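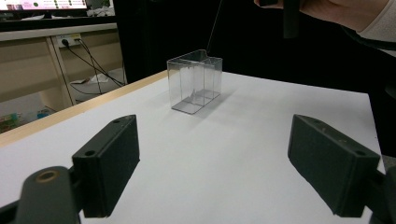 2018-12-23

Transparent objects are still the weak part of the Saltus set. We now have 918 demonstrations, of which over 80 involve clear acrylic, and the depth estimates on those remain poor. Edges come through; flat panels mostly don't.

I threw out 19 runs this week. In four of them the fingers closed before the box was between them, and the rest had timestamp gaps between the gripper log and the video.

The next batch keeps the white tabletop and changes only the lighting. Retraining on the Trerham machine is planned for March.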